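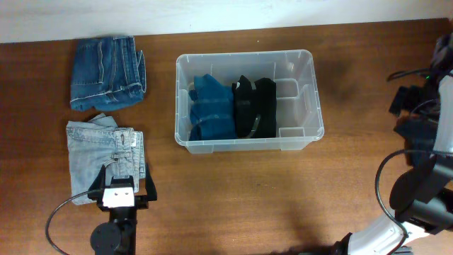

Bruteo at the table in the Filali workshop, with jeans and the clear bin.

Bruteo: Frequently Asked Questions

Last changed April 26, 2018

We receive many of the same questions by mail and at the workshop door, so the answers are collected on this page. If your question is missing, please write to us through the contact form of the Filali workshop. We answer in English or French, usually within one week.

GENERAL

What is Bruteo?

Bruteo is a pair of small robot arms that stand at one side of a table and put folded clothes into a storage bin. It is a hobby build. We started it in December, and we work on it in the evenings when the big table is free.

Does it fold the clothes?

No. We fold by hand and we lay the folded pieces next to the bin. Folding with two grippers is a much harder problem, and there are groups with more time and more money who work on it. Our task begins when the piece is already folded and ends when it stands in the bin.

Why do the clothes stand up in the bin?

Many people store their clothes this way in drawers, because you can see every piece from the top and take one without disturbing the others. For the robot it is more difficult than making a pile. The piece must be turned on its edge, it must keep its fold during the turn, and it must not fall over after the gripper opens. We wanted a task which is useful at home but where it is easy to see if the result is good.

Is Bruteo for sale?

No, and there is no kit. The drawings are free for members and visitors of the workshop. You may build your own and change whatever you want.

HARDWARE

How much did it cost?

We spent 463 dollars on parts, counting both arms and the power supply. This does not include the table, the computer, the printer filament or the clothes, which we had already. We also do not count the first set of gripper fingers, which were a mistake of ours.

How many motors are there?

There are 14 motors, seven in each arm. Six move the arm and the seventh closes the gripper. They are all the same model, so we keep one spare motor and it fits in any place. This was a good decision. We have used the spare two times.

What is the green light?

It shows that the power is on. It is not a signal that the arm is safe to touch. Please do not put your hand between the fingers when the light is on, also if the arm has been still for a long time.

Why is there so much loose cable?

In our first version we tied the cables very close to the links. It looked clean, but when the wrist turned to its limit the cable became tight and pulled the connector out of the motor. Now we leave large loops. They are ugly and sometimes they touch the table, but no connector has come out since we changed them. If you make your own, move each joint slowly by hand to both ends before you decide the length of the cable.

Which power supply do you use?

One supply from Solard for both arms, with a separate fuse for each arm. We had a cheaper supply before. When both grippers closed together the voltage fell and one arm restarted in the middle of a movement. If your arm restarts only when it is lifting something heavy, look at the supply first and at the software later.

Are the gripper fingers printed?

Yes, in our own workshop. We made many shapes. The smooth ones were not good with denim: the outer layer came with the finger and the inner layers stayed behind. A textured face holds better. The holes near the base are for a screw, and they let us change a finger without taking the gripper apart.

Can the gripper damage the clothes?

So far we have no holes and no torn seams. We limit the closing force in the software, and we do not use knitted clothes. A loop of wool can catch on the texture. There was one sweater, and it is now used for cleaning the bench.

THE TASK

Why do you use so many jeans?

Jeans keep their shape. A folded pair is stiff enough to stand almost alone, and it is thick, so the gripper does not need to be very exact. We recommend that you start with jeans and go to thinner clothes only when the jeans are boring. They also have different blues and different waistbands, which is good for the camera to learn from.

Why a transparent bin?

It was the bin that we had, and we can look from the side to see how a piece is standing. For the cameras it is not the best choice. The walls show reflections of the ceiling lamp and the rim looks like a bright line, which moves when the camera moves. A white bin with matte walls would be easier. We decided to keep the clear one and to record under different light, and the model became less sensitive to it.

Does the color of the table matter?

A little. Ours is reddish-brown wood and blue denim is easy to see on it. With brown trousers we had many bad grasps. A plain cloth on the table can help, but fix it well at the corners, or the gripper will take the cloth also.
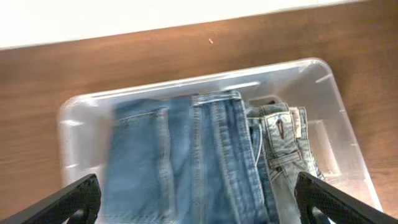

Filali Workshop Papers -- No. 14

How full can the bin be?

Three pairs of jeans side by side is already a tight fit for us. The first piece is easy to place and difficult to keep standing. The last piece is the opposite: it stands very well, but the arm must find the gap and push down between the wall and the neighbor. If the gap is too narrow, the fold opens at the bottom and the piece comes up again. In this case we stop and let a person finish.

Which side of the fold should be up?

We prefer the side without loose parts. In practice the waistband often arrives on top, with the button and the belt loops, and a finger can go into a belt loop. When this happens the piece follows the gripper on the way out. We added a small movement after opening -- a few millimeters to the left and right -- and it frees the finger most of the time.

Do you need a camera on the wrist?

We tried without it and we do not recommend this. The camera above the table sees where the bin is, but when the arm reaches over, it hides exactly the place that you need. The wrist camera sees both fingers and the clothes between them. It must be placed so that the two finger tips are always in the view, also when the gripper is fully open.

Does the wrist camera need to be perfectly straight?

No. Ours is tilted a little, so the line between table and wall is not horizontal in the picture. The model does not care, if the tilt stays the same. If you take the camera off for cleaning and put it back at another angle, you will have a problem. Draw a line with a marker on the bracket before you open the screw.

SOFTWARE AND TRAINING

How does it learn?

A person moves the arms by remote control and does the task, while the computer records the cameras and the position of every joint. Afterwards a model is trained to repeat this. We use Cleloseck for the recording and for the playback. It is written by members of the workshop and it is not very polished, but the files it makes are simple to read.

How many recordings do I need?

With 50 recordings our arms moved in the right direction and dropped almost everything. The current model is trained on 209. We believe that the quality is more important than the number. When we removed the recordings where the person was hesitating or had changed hands in the middle, the movement became calmer.

Who should do the recordings?

Two or three people who agree on the method. One of us always took the darker piece first and another always took the nearest one, and the model learned to stop between them. Write down the order before you begin.

Should I record mistakes?

Record the correction, yes. If a piece falls over in the bin and you put it up again, keep this recording. It is very useful. If you drop a piece on the floor, delete it.

How long does one recording take?

It depends on the person and on the piece. A beginner needs much patience with the turning movement. Please take a pause when your hand is tired, it can be seen in the data.

PROBLEMS

One arm shakes when it holds a heavy piece. What can I do?

Check the screws at the shoulder first, then lower the gain of the elbow in the settings file. Shaking in only one direction is usually a loose screw.

The arms hit each other over the bin.

We had this also. Cleloseck does not check for collisions between the two arms. We gave each arm its own side of the table and only the space above the bin is shared. In the recordings one arm waits outside until the other has left.

The gripper closes on air, next to the clothes.

Clean the lens of the wrist camera. Denim makes a fine blue dust and it goes everywhere. If the lens is clean, compare the view with an old recording and look if the fingers are in the same place.

VISITING

Can I come and see it?

Yes, on the open evenings of the workshop. Bruteo is not always mounted, other members need the table too, so please ask before you travel. You can bring your own clothes for a test. They should be clean, already folded, and without anything in the pockets.

Can I try the remote control?

Yes, after a short introduction. Long hair must be tied, and the emergency button stays in the hand of a member.

Where are the drawings?

On the shared drive of the workshop, in the folder with the name Bruteo. The file of the old smooth fingers is still there. Please do not print it, take the newer one.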